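Category: Museums & Learning > Visitor Studies

4. What people remembered

I went into the Casville interviews sure that labels did most of the work. Dean Entwistle and I stopped 463 visitors on their way out and asked each of them to tell us one thing they'd learned. Most talked about an object, and only a few could repeat a sentence from a label.

The shark jaw came up more than anything else, and people loved talking about the teeth (one man went on until closing!).
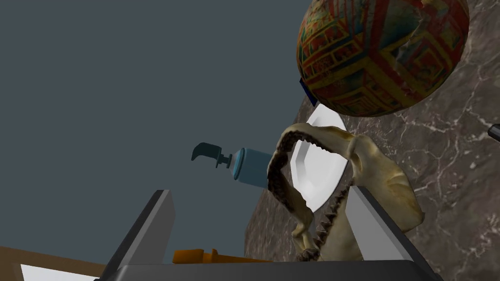 Shona Cartwright had warned me that a good memory of an object doesn't mean a good memory of the facts, and she was right. Plenty of folks gave us the wrong ocean - or the wrong animal - with total confidence. We coded those answers as "object only" and kept them in.

Figure 3. Object recall and fact recall by visit length, Casville and Iltulton. Short visits are on the left.

At Iltulton we had 429 usable interviews, and the pattern was the same but weaker. I think the benches matter, because people there sit down and read. Boglárka Kiss thinks it's the lighting, and we still argue over it most Tuesday mornings.

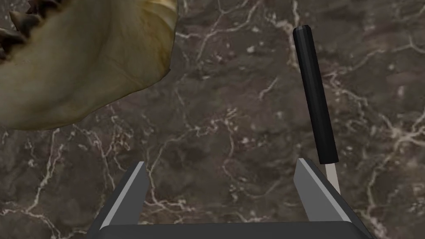 4.1 Shorter labels

For the second round we cut every label to three sentences. I hated doing it! Fact recall went up anyway, mostly among adults visiting with kids, who told us they could finally get to the end of one before being dragged off to the next room.

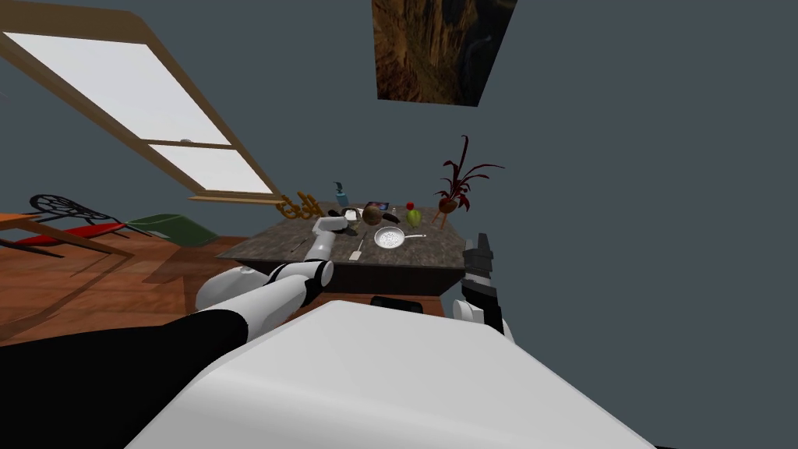 Did the shorter labels help people who came alone?

Only a little. Solo visitors already read most of the text in the first round, so they didn't have much room to improve.

Contact the authors | © Jemness Museum Studies Group | Back to top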